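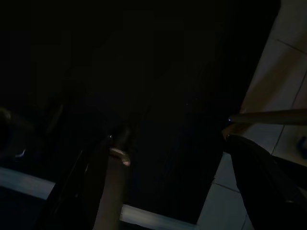

Wrist cam view, both fingers. Dark panel ahead, tile to the right.

PRE-PURCHASE SAFETY WALKTHROUGH, ARM CELL, ZUNDSTEAD SITE
Checked by: Rostam Parsa. Second pair of eyes: Junpei Noguchi
Goes to: Emanuel Matei (budget), Cengiz Kılıçarslan (site)
Marks: OK / FIX / BUY / HOLD. Comments under each, sorry for the shorthand, wrote most of it standing up.

1. GRIPPER AND WRIST

1.1 Finger mounting screws tight, no play
OK. Checked cold, checked again after the morning run. Same both times.

1.2 Finger pads seated, edges not lifting
FIX. One corner lifting on the spare set. Re-glue for now. New pads are on the Skuveck quote, leave them on there please.

1.3 Wrist camera usable at working light level
BUY. Too dark in there. Operator can't tell an edge from a shadow and slows right down. Want a small light at the wrist, or a fixed one on a stand. Junpei prefers fixed, one less cable through the wrist. I don't mind either way but it has to be in this round, not the next one.

1.4 Pinch point label on gripper body
FIX. Missing. Have labels in the drawer, will do it this week.

2. STOPS AND REACH

2.1 E-stop reachable from operator chair
OK.

2.2 Second e-stop on the far side
BUY. We said this last time too. Insaurralde will wire it if it's ordered with the rest, seperate visit costs extra. So order it with the rest.

2.3 Reach limits set in software
OK. Ozan Tekin reset them after the table move. Wants them written down somewhere other than his notebook. Agreed.

2.4 Floor marking at full reach
HOLD. Tape is down but it's the old radius. No point redoing it until we know which arm we're buying. If it's the longer one the whole line moves.

3. BENCHES, POWER, INCOMING PARTS

3.1 Benches stable under load
OK for sorting parts. Not OK for bolting an arm to, and I want that in writing before someone tries it. Proper pedestal is a BUY.

3.2 Open cartons off the work surface
FIX. See below.

3.3 Power leads clear of walkways
FIX. See below. 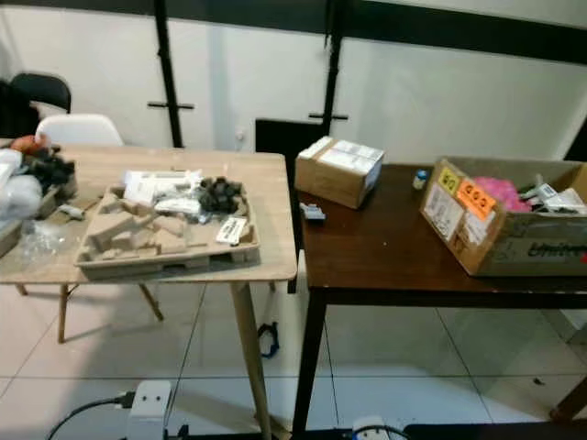

Budget for storage and power is the thin part of this plan and it's what I'd push back on. Emanuel has one line for "misc", which is meant to cover bins, cable trays and mains, and it won't. The power strip is on the floor with a lead plugged into it, and that's with what we own today, before a second controller shows up. Needs to go on the wall or under a bench. Same story with the parts: white components and black connectors piled together on a pulp tray, fine for unpacking, no good as a parts store. Price up lidded bins. Price up a wall mounted strip with its own switch. Neither one is expensive, they just have to be on the list with a number next to them.

3.4 Incoming goods logged before opening
FIX. Somebody opens, somebody else logs, sometimes. Cengiz to pick one person. Until then, packing slip gets photographed before the tape is cut.

3.5 Serial numbers recorded
HOLD. 26 on the sheet so far. Not finished.

4. MONEY, SHORT VERSION

Skuveck quote is $3,373 for the pads, spare fingers and the wrist light kit. Valid through February. Does not include shipping to Gokness if we end up storing spares there, I asked, they're coming back to me.

Second e-stop: quote pending from Insaurralde.
Pedestal: two prices in, both want floor details first. Ozan to check what's under the tile before anyone drills. Don't order anchors yet.
Bins, cable tray, wall strip: no price yet. Mine to get.
Training: allow 5 people, half a day each. Emanuel had three. Three doesn't cover a sick day.
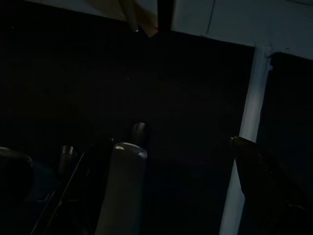 Lead time matters more to me than the discount. Skuveck say about 82 days on the fingers if we miss their next batch, and we have one good spare set, the other one being the set with the lifting pad (1.2). If a finger cracks in that gap we're down. So if the money has to be split, split it like this: fingers and second e-stop now, pedestal once the floor question is answered, light kit with whichever goes first. Training can slide a bit. Not the e-stop.

5. PAPERWORK

5.1 Risk assessment covers the new arm
HOLD. Covers the current one only. Redo when model is chosen, allow a couple days of Junpei's time and put it in the plan as time, it never gets put in.

5.2 Lockout procedure posted
FIX. Posted but it's teh old revision. Reprint.

5.3 Maintenance log up to date
OK. A few gaps in the signatures, dates all there.

5.4 Supplier manuals on file
OK for gripper. Missing for controller, Insaurralde to send.

Open with me: 1.4, bins and strip prices, reprint of 5.2.
Open with Ozan: floor check, reach limits on paper.
Open with Cengiz: named person for 3.4.
Open with Emanuel: move storage and power out of misc, reply to Skuveck.

Next walk at 9:30 once the e-stop quote is in. Bring the tape measure, mine's gone missing. R.P.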